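Paper bags first, then the second arm: how Ollon plans its budget

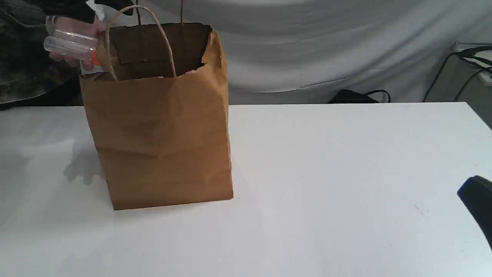
2 min read

Yen-ting Chou buys the equipment for Ollon, a small packing automation firm. She began her plan for the year with the cheap things: paper bags with twisted handles, bottles, a white table.

"A bag costs almost nothing, but we use many," she told me. "In March we spent 618 dollars only on such items. I had not put a line for it."

The large question is a second arm. The offer from Flerau was lower by 1348 dollars, but it came without spare cables. Her colleague Erasto Ondieki asked for a warranty of 24 months and would not sign before he had it.

"I prefer to wait one quarter," he said. "A stopped arm is also a cost."

The order is now planned for autumn.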